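February – equipment notebook, laundry handling

Starting the budget pages for next year's kit, so everything we want to ask for goes here first and gets argued over in one place. Fouzia Dogar has the spreadsheet. This is the thinking behind the lines in it. Please write underneath, not over the top.

The work is still loading garments into front-loading machines, one at a time.
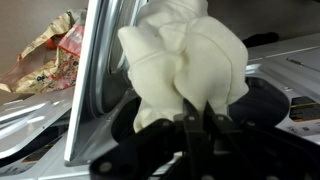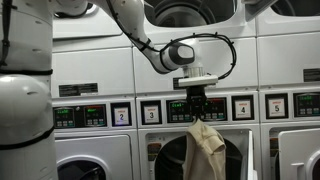
I've split the list into things that wear out, things we'd like, and things that need a decision from someone with a bigger signature than mine. Total available without going upstairs is 1,000 for consumables and small parts. Anything over that needs a case written up, and the case needs to be in before the end of the month.

Fingers

We have been buying fingers one set at a time, when a set looks tired. It means paying carriage on every order and waiting each time. Clurketti do the plain black ones at 109 a pair and will hold the price if we take several pairs on one order. I would like to order four pairs. That leaves a bit over half the small parts money for everything else.

Fouzia asked whether we should go to a softer pad instead. I don't want to change the finger and the garment list in the same quarter. If we do, any change in the pick figures could be down to either. Put the soft pads down as a trial, one pair, later in the year. Orakzai list one that might fit our mount but the drawing on their site has no hole spacing on it. Emailed them. No reply yet.

Cable and clips

Cable down the outside of the arm is fine for now, but I want a spare made up, full length, with the connectors already on. Last time we needed one it took most of a day to make and the arm stood idle while I did it. Clips are pennies. Buy a bag.

Need to measure the slack loop at the wrist before ordering. The supplier's standard length was too short last year and we ended up with a joint in the middle that I never liked. Measure with the arm at full reach and the wrist turned both ways, then add a bit.

Spare gripper

This is the large item. If the gripper fails, everything stops, and the repair turnaround is 15 working days if the part is in the country. Skolline will sell us a second unit or lease one. The lease looks cheap for the first year and stops looking cheap during the second. I have asked for both quotes on the same sheet with delivery included, so we can compare them properly. Their first quote left off the mounting plate.

My view is buy. Fouzia's view is lease until we know whether we are staying with a two-finger gripper at all. She has a point. A decision on that was supposed to come out of the garment trials and I don't think we have enough knitted things in the set to say. Most of what we have run is shirts and towels. Knits bunch up between the fingers and then take up more room at the door than you planned for.

Action: add more knits to the garment list before we commit to either. Charity shop will do, mixed sizes, pale and dark. Put it on petty cash.

Machine time

We also need to budget for machine hours, which I left out of last year's plan completely. It came out of the travel line in the end and that was a bad conversation. The rate Clilledo gave us is by the half day, with no charge if we only open and shut doors and don't run a cycle. Loading practice is therefore the cheap part. Full cycles are where the money goes.

Suggest we book in blocks of 2 half days together. We lose the first hour to setting up whatever we do, so a single half day is poor value. Early mornings are better if they can be had. I have asked for 7am starts and been told maybe.

The other question is whether to buy a front loader of our own. Second-hand domestic ones are easy to find. Commercial ones less so, and they want a proper floor and three-phase supply in some cases, and I haven't got a price for the electrical work. A domestic machine with the water not connected would do for most loading work. The door opening is a different size, so results wouldn't carry straight across, but we could at least sort out the approach path and door clearance here before paying for half days. I am putting it in as a maybe. Space is the real problem. It would have to go where the old bench is and the old bench is full.

Things I have left out on purpose

Second camera. We haven't used the views we already have.

New arm. Not this year. The service contract is paid up and the joints were checked in the autumn.

A trolley. We have a trolley. It needs a wheel.

To do before the next budget page

Fouzia – chase Skolline for the combined quote, with plate.
Me – measure cable, full reach, both wrist turns.
Me – finger order to Clurketti, four pairs, ask about carriage again.
Fouzia – put machine hours in as their own line, separate from travel.
Whoever is in first – knits.

Added later, same day: Orakzai have replied. Hole spacing is different from ours, so the soft pads would need an adapter plate. They don't make one. Could be cut in the workshop from an offcut. Moving the soft pads down the list until someone has time to draw it. Clurketti carriage is free over a certain order value and four pairs gets us there, so that order can go in as soon as the code is open.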